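Can a robot clean my living room yet?
Posted Feb 17, 2026

I have been asked this enough times by people at work that I figured I would write it down once and send the link. I spend my days at Drestex, where we run packing lines, and I read about home robots at night. So I get the shop-floor version of the question and the household version, often from the same person in the same lunch break.

The short version is that machines can do parts of chores. They can't do the chore. A chore at my house is something like "get the living room ready, people are coming over." That is maybe 20 small jobs in no fixed order, and half of them depend on what somebody left out the night before.

Take a side table. Mine usually has a plant on it, plus whatever got set down there. To wipe the top you have to move all of it, and every item wants a different grip. A small brush lying flat is hard because there is very little to get your fingers under. A plant is hard in another way. You want the pot, and the leaves are in front of the pot.

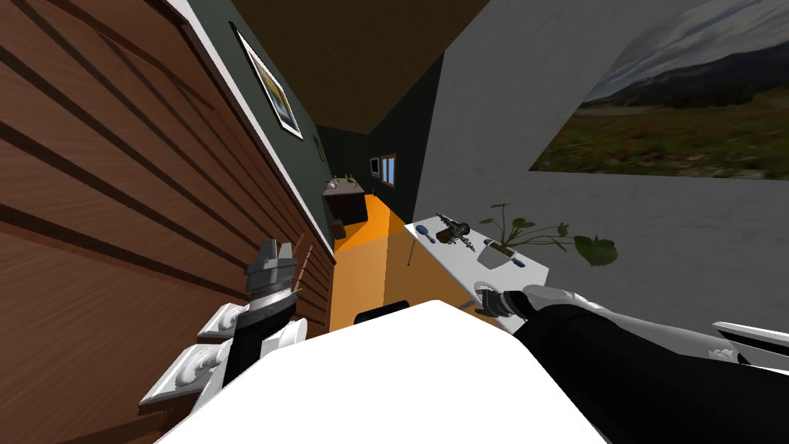
Most of the work on this gets done in simulation first, and I have come around to thinking that is the right way to go. You can put a two-armed robot in a made-up room and let it fail at the same table all night. No plants die. The rooms have gotten pretty good, too, with furniture and pictures on the walls and odd things left lying where they would be in the way.

What you don't get for free is the feel of it. A simulated brush weighs what somebody typed in. A real one has a greasy handle, or it is stuck to the table with old juice. We had the same trouble at Drestex when we tried out a picking cell in July. It had done fine on the computer. On the floor it met shrink wrap, and shrink wrap won. It took us 2 weeks of fiddling to get it to where we would leave it running through a shift, and that was for one kind of box.

Then there is reaching into things. Trays, drawers, bins. People do this without looking. A gripper with two stiff fingers needs room on both sides of whatever it's after, and an object pushed up against the wall of a tray doesn't leave any room. You and I would just slide it out with one finger first. Getting a machine to decide on that by itself is a whole research topic.

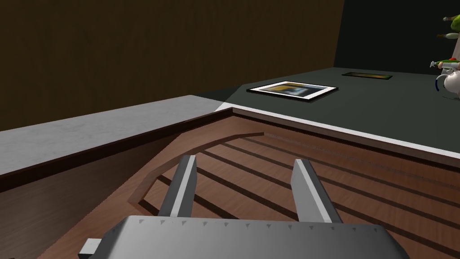 I keep a text file of claims I run across, with a column for whether I could find the full uncut run. There is a small company called Ukinent that posts long videos with the failures left in, and I wish more of them did that. In one of theirs the robot tidied a mocked-up den. It got 70 percent of the items put where they belonged, and it needed 577 seconds before somebody stopped the clock. I timed myself doing about the same job in our den and was done well before that, while on the phone.

That sounds like I'm knocking it. I'm not. A few years back I would not have bet on it finding the table. And speed matters less at home than it does at work. If the thing takes an hour while I'm out, fine. On a packing line an hour is a truck that didn't leave.

What bothers me more is the other 30 percent, and where those items ended up. A robot that skips the brush is no problem. One that knocks the plant over and then rolls through the dirt has made me a new chore, and a worse one than I started with.
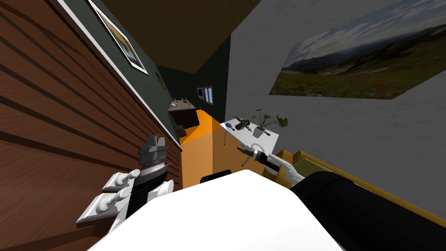

Two arms do help. For a long time everything I read about had one, and you could see it struggle with anything that needed holding still. With two, one hand can steady the pot and the other can work. The cost goes up, of course, and so does the number of ways to bump into the furniture. Our sofa and our table are close enough together that I turn sideways to get between them. I don't know how a wide robot body is supposed to do that.

The floor is the last piece. Disc vacuums handle a bare floor fine and have for years. They don't pick things up. Before I run ours I walk the room and clear it, and that walk is the part I would pay to get rid of — the vacuuming never bothered me.
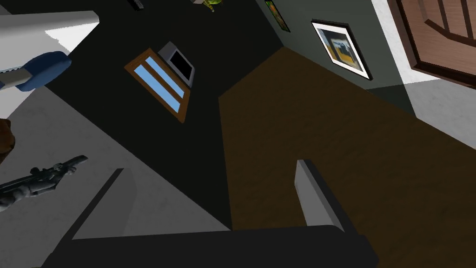 So would I buy one this year? I would wait. If you have one boring job that happens the same way every time, like moving full bins from one spot to another, there are machines worth pricing out now. For a living room with people living in it, I would keep the money and check again next winter. I'll update the text file in the meantime, and if you know of an uncut run I haven't seen, leave it in the comments.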